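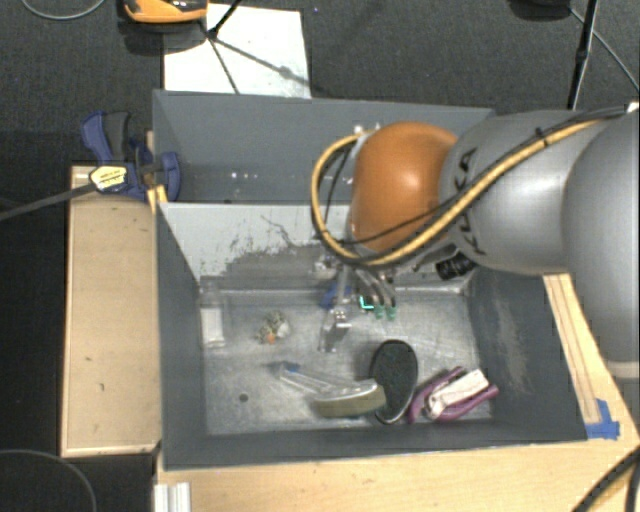 Orange joint, yellow cable, gray bin.

I stopped drinking coffee after lunch in September, and I want to write down how it went while I still remember the details. I had tried it before and never kept notes, which made it easy to tell myself later that it made no difference.

Some background first. I am 56 and I have slept badly for most of my adult life. I fall asleep fine. The trouble is that I wake up at three or half past three and lie there going through things I can't do anything about at that hour. The gutter. My sister's car insurance. Whether I was short with someone on the phone. Then at five I fall asleep again, hard, and the alarm goes off at six and I feel like I've been dug up.

My doctor asked how much coffee I drank and I said a normal amount. She asked what a normal amount was. I added it up in front of her and got to six cups, the last one after dinner. My father drank coffee at ten at night and slept like a log, so I assumed I was built the same way. She didn't argue with me. She said to try nothing after noon and come back in the winter.

So that was the rule. Coffee until noon, then nothing with caffeine in it. I read the labels on things for the first time. The iced tea I buy had more in it than I expected, and so did the headache tablets I keep in the kitchen drawer. I switched the tablets and gave the tea to my neighbor.

The first 4 days were bad. I had a headache behind my left eye that came on at two in the afternoon and stayed until bed. I slept worse, if anything. I was also in a bad mood, and I know this because my brother-in-law, Cristóbal Valdebenito, was staying with us that week and started taking his phone calls in the yard.

On the fifth day the headache didn't come. I kept waiting for it. I went out and cleaned the garage shelves, which I had been meaning to do since spring, and found two sets of hedge clippers and a box of tile from the old bathroom.

The sleep took longer. I kept a notebook by the bed and wrote the time whenever I woke up. For the first week and a half it was the same as always — 3:10, 3:25, 3:05. Then there was a night with nothing written. I figured I had woken up and forgotten to write it down. The next night I was up at 3:20 again. After that the blank nights started turning up more often. Out of the last 12 nights in the notebook, 6 are blank. Before this I don't think I had six blank nights in a year.

I should say that I changed a couple of other things at the same time, so this isn't a clean test. I moved the clock so I can't see it from the pillow (I have to lean over to write in the notebook, and sometimes I don't bother with the minutes). The nights also got cooler, and I have always slept better in a cool room. If you want to say it was the weather, I can't prove you wrong.

What I missed most was the after-dinner cup. I didn't miss the taste so much. It was the thing that told me dinner was over and I could sit down. I tried decaf and didn't care for it. The brand our store carries tastes like the water you soak beans in. I tried mint tea, which is fine but makes me feel like I have a cold. What I settled on was hot water with a slice of lemon and a spoon of honey in it. My wife pointed out that this is what her grandmother gave people who were sick. I drink it anyway, out of the same mug.

Work was harder than home. There is a pot on all day and the walk to it is a good part of how I get through the hours between two and four. I kept the walk and filled a glass at the sink. People offer you coffee a lot, I noticed, and if you say no they ask if you're feeling all right. After a while I just said I'd had plenty, and that was true.

I broke the rule twice. Once was at a birthday dinner where they brought out the good small cups with the cake, and I had one and enjoyed it and was wide awake at 2:40. The other time was a long drive home after dark, and I would do that again. I'd sooner be up at three in my own bed than nodding off on the highway.

My morning coffee tastes better now, and I don't know why that would be. I have two cups, sometimes three. I grind the beans the night before so the noise doesn't wake anyone, and I know that people who care about coffee will tell me that's wrong.

I still have bad nights. Last week I was up with the gutter again, and the gutter does need fixing, so I got up at seven and called a man to come look at it. He can't get here until the end of the month. I have put a bucket under the corner by the back steps and I am emptying it in the mornings.

I go back to the doctor in January and I'll bring the notebook.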